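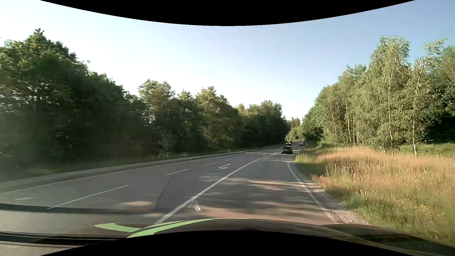 Menditz Road Stills

A set of road pictures taken from inside a car on the through roads between Akley and Prukholm. The set is meant for people who look after roads, lane markings and roadside trees, and for anyone who wants ordinary pictures of ordinary roads.

Contents

683 stills in 6 folders, one folder per stretch of road. A plain text file in each folder gives the name of the stretch, the direction of travel and a line or two on the surface. File names are the stretch name followed by a running number. The numbers have gaps where blurred pictures were taken out.

What the stills show

Most are of paved two-way roads with trees close to one side or both. Towns are left out, apart from the last houses at the Akley end. The Obradović stretch has the most shade, and the tree shadows lying across the lane make it the hardest one for judging the state of the paint. Look at the neighbouring stills before marking a line as worn there.

The bonnet of the car is in view along the bottom, with its light green stripes. It has not been cropped or painted over. The glossy surface picks up reflections, and the windscreen can put a dark band across the asphalt as well. Please do not label these as patches or repairs.

Labels

Each still has a row in labels.csv with these columns:

stretch: name of the folder
surface: asphalt, concrete, mixed
centre_line: solid, broken, double, none
edge_line: left, right, both, none
arrows: yes or no
shade: open, part, full
notes: free text, often empty

A line counts as solid if it is solid for the nearest part of the road, even if it changes further on. Arrows are marked yes at any distance, provided the shape can still be told from a patch of light. Shade refers to the lane the car is in. The sky and the verge do not count.

Two people labelled every still. Where they disagreed, the row was settled by Lumturie Vlachou and the word "settled" was put in the notes.

Known problems

The black curves at the top and bottom of the picture are part of the image. Mask them before working out average brightness.

Pale skies are often close to white, so the set is of little use for weather.

Edge lines at the Prukholm end were repainted in January. Folders 2 and 6 were taken after that and the rest before.

Changes

Version 2 corrects the shade column for the Obradović stretch and removes duplicate rows. Stills are unchanged.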